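Working next to the machines

I've been at Kilico going on nine years now, most of them in the housekeeping side of the staff lodgings out at Clanumville, and I keep getting asked at family dinners whether the robots are coming for my job. So let me try to answer it properly, with coffee in hand.

When the first units came in February, we had 34 rooms on the list and a good deal of grumbling (some of it mine!). The Honard system was supposed to take over folding and tidying, and we were all sent to a training morning where the slides were lovely and the sandwiches were not.

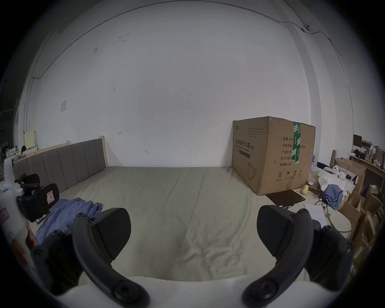

Kilico Lodgings — Room Care Team

A creased sheet, a light blue cloth bunched up on one side, a big carton of N95 masks parked at the back — a person sorts that out without thinking. I never knew how much I decided in a bedroom until I had to put it into words for a gripper. Does the cloth get folded or moved? Is that paper somebody's, and does it matter?

My day has changed, no question. I bend less, and my back is grateful. I also talk less, which I mind more than I expected, as we used to do the beds in pairs and catch up on everything. We've asked for the paired shifts back two mornings a week, and I'm still waiting to hear.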